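Faltico Component Recovery Programme
Progress report to the funder, second reporting period
Prepared by Grażyna Czarnecka, programme manager, Clumorcombe site

1. Summary

Work in this period concentrated on the gripper comparison set out in the funding agreement. Two linkage grippers, referred to here as Type A (parallel fingertips) and Type B (narrow fingertips), have been tried on the same set of desktop computer tasks. The comparison is complete for memory modules and partly complete for processors. Work on cables has not begun.

2. Work cell

The cell was ready for use in April. Parts are presented on an upright fixture board beside the open computer chassis, so that the arm can move between the two without a change of tool. Myroslav Ivanyshyn redesigned the slotted holders after the first trials, and the revised set has been in place for all results reported below.

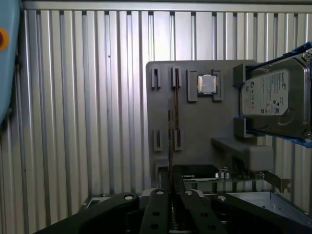 Figure 1. Fixture board with processor and hard disk drive, seen from the wrist camera above the gripper fingers.

3. Gripper comparison

Each gripper was put through 24 task sequences at three approach speeds. In total 2,856 grasp attempts were logged, of which 197 ended in a stop by the force limit. Most of the stops occurred with Type A near the memory slots, where the outer links come close to the power connectors and the operator has little room to correct the approach angle.

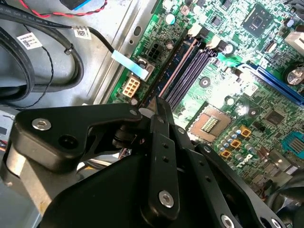 Type B reached the same positions with fewer corrections, but its hold on smooth metal parts was weaker. Mélanie Ouellet has proposed a thin rubber facing for the fingertips — a low-cost change that can be made on site. Samples have been ordered from Taşdemir and will be tested before any decision on a preferred gripper is put to the funder.

4. Cameras and control

The wrist camera supplied at the start of the programme has been kept. Its view of the fingertips is adequate for most approaches, although the gripper body hides a large part of the work when the wrist is turned upwards. A second camera position was considered for this reason.

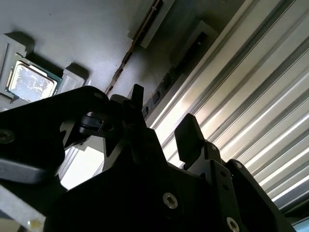

Diane Lavoie compared the present controller with the Flerkadlow unit over 12 working days. The Flerkadlow unit responded more smoothly at low speed but lost its connection to the camera on several occasions. The supplier has been informed and a reply is awaited.

5. Delays and next steps

The processor trials are three weeks behind the agreed plan owing to late delivery of replacement finger links. Chantal Lachance has revised the timetable, and no additional funds are requested. The remaining processor trials will be carried out first, followed by the rubber facing tests. The cable tasks will move to the next reporting period, subject to the funder's agreement.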